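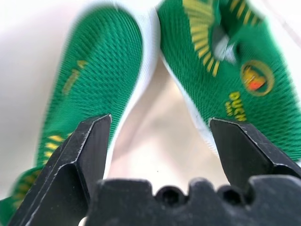

站内搜索 请输入关键词 搜索

鞋子整理与日常打理 第三讲讲义:针织鞋

Rorano 生活技能课,348教室
讲课和写讲义的都是我,Yeison Echeverri
更新于 2024-12-20

上回讲皮鞋讲超时了,鞋楦那一段没讲完,我挪到课后答疑里,想听的同学留一下。今天换个轻松的,讲针织鞋,就是那种鞋面像袜子、一脚蹬进去的软鞋。我自己特别爱穿,夏天几乎天天穿,所以这一讲可能有点啰嗦,大家忍一忍!

一、先摸鞋面

拿到一双针织鞋,我习惯先不看牌子,先用手指肚在鞋面上来回蹭两下。细密的网面上会有一排排小棱,有的横着走,有的斜着走。斜纹的我个人觉得最好看,光一打过来深深浅浅的,尤其是翠绿、宝蓝这种很饱和的颜色。可是小棱也最会藏灰,你以为刷干净了,换个角度一看,沟里还有一层。

蹭完了再把手伸进去,从里面往外轻轻顶。弹得快的,鞋面还精神;顶出来一个包半天不回去的,说明那一块已经松了,以后收纳的时候里面一定要垫点东西。大脚趾那个位置最容易松,请大家重点摸一摸。

练习一:把自己带来的鞋从鞋头到后跟摸一遍,找出最松的地方,写在记录纸上。别拿同桌的鞋摸,除非人家同意(上学期有过误会)。

二、印花和标志

鞋面上常有印上去的东西:一小行字,一个圆形的标,或者几道短条纹像扇子一样散开。绿底配黄条纹这种搭配我很喜欢,活泼,在鞋柜里一眼就能找着。

麻烦在于,印花和针织面不是一个脾气。织物会伸缩,印上去的那层没有那么能伸缩,穿久了就可能起细纹。我的做法:

印花上面不用硬刷,换旧棉布,蘸水拧到不滴水,按一按再提起来。
不要顺着条纹来回搓,边角最容易被搓翘。
圆标的外圈是藏污垢的地方,用棉签绕着走。
已经翘边的,别撕!我手欠撕过一次,一整块跟着下来了,心疼到现在。

有同学问能不能补印花。市面上有织物颜料,Seston 那间小工坊也接这种活,不过我觉得一双日常穿的软鞋,磨掉一点就磨掉一点,随它去吧。

三、白边

绿鞋白边,黑鞋白边,红鞋白边,好像所有的软鞋都配一圈白边,好看是真好看,难伺候也是真难伺候。白边脏了,整双鞋都显旧;白边干净,鞋面哪怕有点灰也看不大出来。所以如果你今天只有几分钟,就擦白边。

擦的时候先把鞋面护住。我用一条旧毛巾把鞋面包起来,只露出底边,再用海绵蘸一点皂液沿着边走。皂液要少,多了会往上渗,针织面吸水很快,干了以后边上一圈水印,比原来还难看。擦完立刻拿干布收一遍水。

鞋底纹路里的小石子留到最后抠。别在桌上抠,拜托了,桌子我们下课还要用。

四、要不要整只洗

能不洗就不洗,这是我的老观点,Budville 那边教洗护的老师不太同意,她说出汗多的人就该勤洗。我们吵过好几回了,也没吵出结果。大家先看鞋里的洗涤标,标上写了什么就照什么来。

标上允许手洗的话:

1. 鞋垫能取就取出来,单独洗。
2. 凉水,中性洗涤剂,先化开再放鞋。
3. 软毛刷顺着织纹刷,斜纹就斜着刷。
4. 过清水,过到不起泡为止。我一般过3遍。
5. 不要拧。用干毛巾裹住,压一压,把水吸出来。
6. 里面塞白纸,别塞报纸,浅色里衬会染上墨。
7. 阴凉通风处晾,鞋头略微朝上。

深色和很鲜艳的鞋,下水前找个不显眼的地方,用湿白布按一会儿,看掉不掉色。掉色的那种,白边和绿面千万别一起泡,泡完白边就成薄荷色了。我家里就有这么一双,朋友还问我是不是特别款。

五、怎么放

软鞋没有骨架,摞起来就塌,所以鞋盒整理法在这里不太好使。我试过的几种放法:

并排平放。最省心,也最占地方。
鞋头靠鞋头,后跟分开,摆成八字。窄一点的搁板上有时候反而放得下,拿的时候一手就能捏住两个鞋头。缺点是看着乱,我太太每次路过都要给我摆正。
一只正一只反,头尾相对。省宽度,适合抽屉。
挂着。我不推荐,针织面受力久了会变长,后跟那里尤其明显。

放之前里面塞一点纸,塞到鞋头圆起来就够了,塞太满会把网眼撑开。鲜艳颜色的鞋离窗远一点。换季要收很久的,装进透气的布袋,布袋外面写上颜色,不然到了 June 你会把所有袋子都拆一遍,我说的就是我自己。

还有一条,一双鞋永远一起拿、一起放。左脚收进柜子右脚留在门口,这种事看着小,找起来真要命。

六、课后作业

Cuadros 小册子里有一张鞋柜平面图,请照着画出自己家的,标出哪几双是软鞋、现在怎么放、打算怎么改。不用画得漂亮,我看得懂就行。

另外每人带2双鞋来下一讲,一双穿得最多的,一双最久没穿的,干净与否都可以,用袋子装好。下一讲讲帆布鞋和鞋带,鞋带那部分要动手,请把袖子卷得起来的衣服穿来。

没交第二讲记录纸的同学,纸放在讲台左边的文件夹里就好,不用专门找我。

联系我们 | 版权所有 Rorano 生活技能课 | 返回顶部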